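Section 4. Oiling and Refinishing the Harley Table Top

Read this section before you open the can. The leaflet packed with the Ernovura oil says the whole job takes an afternoon. It doesn't, unless you count only the part where you're holding a cloth.

What you need

Sandpaper, 150 and 240 grit
A cork or rubber sanding block
Ernovura table oil, or any plain hardening oil sold for indoor furniture
Lint-free cotton cloths, more than you think
A metal bucket with water in it

You may be offered the Begum care kit at checkout. It contains a small bottle of oil, two cloths and a brush. I have yet to find a use for the brush on a flat top.

4.1 Preparing the surface

1. Clear the table and wipe it with a barely damp cloth. Let it dry overnight.
2. Put a few drops of water on the top in different spots. If they bead, there is still finish on the wood and you should sand it back. If they soak in and leave a dark patch, go to step 4 once the patches have dried.
3. Sand with 150 grit, always along the grain. Use light, even strokes and don't lean on the block near the edges.
4. Sand with 240 grit, same direction.
5. Vacuum the dust, then wipe with a dry cloth.

Note: The leaflet recommends going on to 300 grit or finer for a "silk touch." On this top I can't feel the difference after the oil has cured, and very fine paper can polish the wood enough to slow the oil going in. Stop at 240.

CAUTION: Do not use an orbital sander with a worn pad. It leaves small swirls that stay invisible until the first coat of oil, when they show up everywhere.
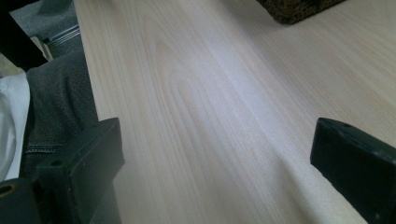
4.2 First coat

1. Stir the can. Don't shake it.
2. Pour a little oil onto a cloth and work it in along the grain, one half of the top at a time.
3. Wait 30 minutes. If any spots have gone dull, add a little more oil to those spots only.
4. Wipe off everything that hasn't soaked in. Use a fresh cloth and keep going until it comes away nearly clean.
5. Leave the top bare for at least 8 hours. In a cold or damp room, give it a full day.

CAUTION: Oily cloths can heat up and catch fire on their own. Put them in the bucket of water straight away. Do not ball them up in the trash.

4.3 Second coat

Repeat 4.2 with about half as much oil. A third coat is sold as "professional protection." If the second coat wiped off evenly, a third mostly gives you a sticky table.

4.4 Curing

The can says "ready for use next day." You may set down a book. Hot mugs, wet glasses and homework should wait until the oil smell is gone, and in a closed-up house that can be over a week. Wafula Mfaume, who tested this section on his own table in July with the windows open, still got a ring from a glass he put down on Tuesday after oiling on the weekend.

4.5 If something goes wrong

Sticky patches: rub with a cloth dampened with fresh oil, then wipe dry.
White rings: leave them for a few days before doing anything. Many fade. The Hinum ring remover works about as well as waiting.
Blotches: sand the whole top again from step 3 of 4.1. Sanding only the blotch gives you a lighter blotch.

Replacement oil is listed under part number 3498. Check the can size before ordering, as both sizes are shown with the same photo.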